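16/03/2021

Long day with the gripper, so this will be a messy one! The left finger had been closing a hair behind the right since the weekend, and I'd kept putting it off because the Lundari job was due and, well, it still picked things up. Mostly. This morning it dropped three parts before coffee and I gave in.

So, screws out, old grease wiped off (gray and gritty, yuck), new grease in, screws back. I went a bit tighter than last time, then backed off a touch when the fingers felt stiff. After that I opened it wide over the table and started the cycle test, 200 closes with nothing in between, just watching the gap.
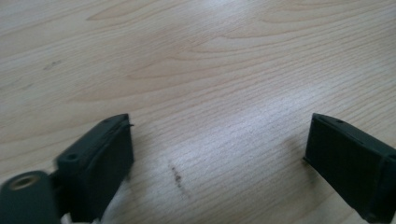
The guy on the Trullier help line said I should stop at 100 and check the screws again before going on, as fresh grease lets them settle. Good call! One had crept loose already. I snugged it up, ran the rest, and both fingers now meet in the middle like they're supposed to.

I wrote 243 in the log for the spring setting (it was way lower, no idea who changed it, probably me). Next grease is due at 3,000 cycles. Still have to order spare pads from Irport, and my wrist hurts.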